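Robot arms coming to our packing room, what happens to the packers?

Asked by Kátia Marinho in Workplace and Jobs
3 answers

I work at a produce box company called Arruda. We pack vegetable boxes for home delivery, 3,000 in a normal week. There are nine of us on the packing side. In September we were told that management is bringing in two-arm stations from a supplier, Fillulix, to do part of the bagging and basket filling. They said no layoffs are planned but that "roles will be adjusted," and when I asked what that meant I got a sheet with the same sentence on it.

I have been there long enough to train new people, and I get a small extra payment per hour for that. I would like to hear from anyone whose workplace has already done this. What changed for the people? Did the hours stay the same? What should I ask before it starts? I'm not against it, my wrists are not great, but I'd like to know what I'm walking into.

Answer by Tariq Farooqui
Marked as helpful

We went through this at Manberg, on the line that fills mixed vegetable baskets and cloth bags. I was a packer and I am now what they call a station lead. Some of it will be different where you are.

The hours stayed the same for most people. Three packers moved to station work, and the rest kept packing by hand or went to receiving. When someone quit in the first year, that job was usually not filled. So there were no layoffs, but there are fewer of us than before. Ask about that directly.

The work changed more than the hours did. I used to lift and tie all shift. Now I set out the bags and baskets, watch, fix what goes wrong and write it down. It is easier on the hands and harder on the attention. By two in the afternoon I am tired in a different way. We asked for rotation between the stations and the hand tables and got it after a couple of months.

Speed was a sore point. Management expected the stations to keep up with us from the start. In our first full week on the new setup the whole room did 2,503 boxes, well under the usual, and people got blamed for it who had nothing to do with it. Get it in writing that the rate for the people is not tied to the rate of the machine.

What I would ask, in this order:

1. Who is allowed to stop the station, and does stopping it count against anyone? With us any packer can stop it.

2. Which items go to the arms and which stay with people? Our setup is two arms on one rail with the table between them. One job has a drawstring cloth sack lying between the grippers and a pink basket at the back with cabbages, a carrot and a cucumber in it. Loose greens and anything bruised stay at the hand tables. 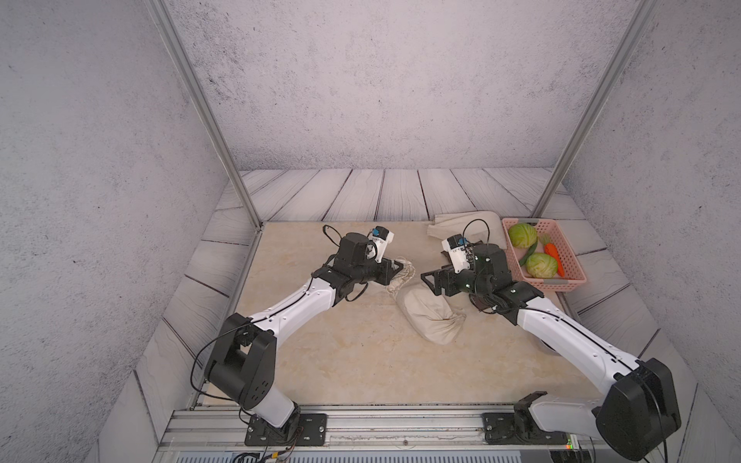
3. What happens to extra pay like yours? My training pay disappeared when the job title changed and I had to ask for it back. Do this before you sign a new job description.

4. Who cleans it, and is that time inside the shift? Dirt gets into everything. We had people staying late to wipe down tables until Lucimara Vasconcelos, our shift manager, put it on the schedule.

Comment from Kátia Marinho: Thank you. I had not thought about the job title. Ours still says packer, so I will ask.

Answer by Natanael Lins

They always say no layoffs. Start looking now. My cousin was at Ramow and they said the same thing.

Comment from Rosângela Assunção: I was at Ramow too and the people let go there were in the office, before any machines came in.

Answer by Rosângela Assunção

Agree with most of what Tariq wrote. I'd add training. Ask how many days you get with the supplier's people and whether everyone gets them or only the leads. At my place only the leads did, and then one was out sick and we had a station standing idle. Since you already train new hires, offer to be in the first group. Also tell them about your wrists now, in writing, so it is on record when they decide who goes where.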